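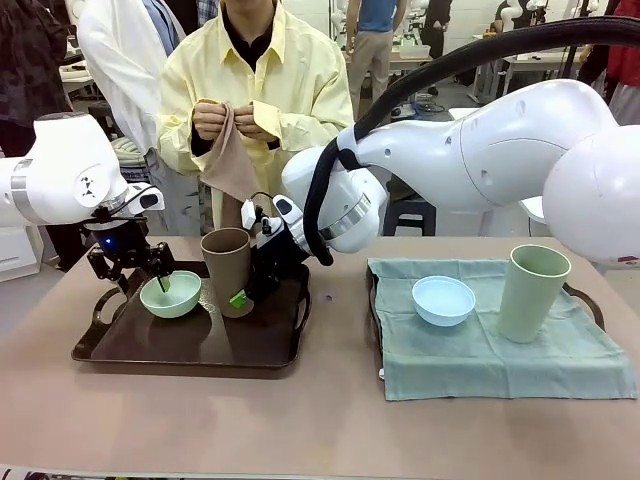 Brown tray, mint-green bowl and a tall brown tumbler, with a second tray under a teal-green cloth alongside.

Jumton lunch room swaps paper for trays and cloth napkins

JUMTON, 16th July – Paper plates are out at the Grabowska Street lunch room. So are the paper cups, the paper napkins and the flimsy cardboard carriers that used to give out halfway to the table.

In their place: plastic trays with raised handles, bowls, tall tumblers and a stack of cloth napkins, one to each setting. The new sets went into use this week at the lunch room, which feeds the tenants of the old Fendo building and anybody else who walks in off the street between 11 and 2.

The lunch room bought 140 sets. Each is a tray, a bowl, a tumbler and a napkin. Colors are mixed on purpose. A pale blue bowl might turn up with a green cup, a mint one with a brown cup, and the kitchen says it isn't going to sort them. Matching by color was tried for two lunches during the trial and slowed the line down so badly that people at the back gave up and went for sandwiches.

The trial ran last October with 30 sets, on the window tables only. Diners there got a tray, everyone else got paper as usual. By the end of the second week there was a line for the window tables and the rest of the room was half empty, according to the notice pinned up by the register.

Cost has been the main question at the counter. The sets came to $5 apiece, bought through Plulix, the kitchen supply outlet on the bypass. Prices at the register stay where they are for now. Soup and bread is the same, the noodle bowl is the same, refills on iced tea are still free if you bring the tumbler back up yourself.

The lunch room puts its old paper bill at $383 a month, not counting trash bags. It expects laundry to eat up a part of what it saves, and says it will post the real numbers next to the menu once it has a full quarter to go on.

How it works

Trays are laid before the doors open. The napkin goes one of two ways. For the sit-down tables it is opened out over the whole tray like a little tablecloth, edges hanging over the rims, with the bowl and tumbler set on top. For the self-service line the tray is left bare, bowl on the left, cup on the right, and the napkin is handed over separately.

The cloth-over-the-tray version looks nicer. It also stops the bowl from sliding, a complaint that came up over and over in the trial. Downside – it goes in the wash after every single diner, spill or no spill, and it takes longer to lay. A bunched-up corner under a tall cup is enough to make the cup lean, so staff have been told to pull the cloth flat before anything goes on it.

Bare trays get wiped down and go right back out.

The tumblers are the part people have opinions on. They are tall, taller than the old paper cups by a good bit, and a few regulars said they were worried about carrying a full one on a tray across the room. The advice from the kitchen is to fill them two thirds and come back. Kids get a short cup on request. Ask at the register, they aren't out on the shelf.

Bowls come in pale blue and mint, all the one size. Anyone wanting a half portion gets it in the same bowl, so don't be put off if it looks a bit lonely in there.

Clearing up

Trays go back to the long table by the side door, not to the counter. Leftovers in the bin first. Then bowl in the gray tub, tumbler in the rack upside down, napkin in the hamper. Trays stack on the end, handles lined up, or the pile tips.

The napkins were the sticking point early on. More than a few went out with the trash in the first two days, folded up inside bread wrappers, and one load came out of the dryer with a fork in it. There is now a sign on the bin and another on the hamper. Please shake them out, the sign says, and please don't tie them in knots.

The tan napkins hide soup better than the teal ones. The next order will probably be mostly tan, the lunch room says, though the teal got more votes on the comment sheet.

Take-out

Not affected. Take-out orders still go in cardboard, and customers who bring there own container get it filled at the same price. The new bowls have no lids and are not to leave the building. Same goes for the tumblers – two were missing by the second afternoon, both came back the next morning, no questions asked.

The patio is a maybe. Trays are fine outside but the napkins blow off, and the kitchen would like clips or something heavier before it sends them out there. For the time being patio diners carry a tray out with the napkin tucked under the bowl.

What regulars think

Mostly good, going by the comment sheet on the pillar. "Feels like lunch and not like a bus station," reads one. "Tray too wide for the corner tables," reads another, and that one has been underlined by a few different pens. Two trays side by side do fit on the pale tables in the main room with space left over. On the small corner ones they don't, and the lunch room is looking at swapping those out before the fall.

Somebody also asked for a place to put a phone. No answer to that yet.

Other requests on the sheet: a heavier spoon, a second hamper nearer the door, lemon for the tea. The hamper is already on its way. The spoon is under discusion.

Leftover paper stock is being given away. There are several sleeves of plates and cups in boxes by the coat hooks, free to clubs, picnics, school events, whoever can use them. First come. Whatever is still there at the end of the month goes to the take-out counter.

Lunch room hours are unchanged, 11 to 2, closed on public holidays. Entrance is on Grabowska Street, next to the bike racks, while the front steps of the Fendo building are being repaired. Large groups are asked to call a day ahead so enough trays can be laid.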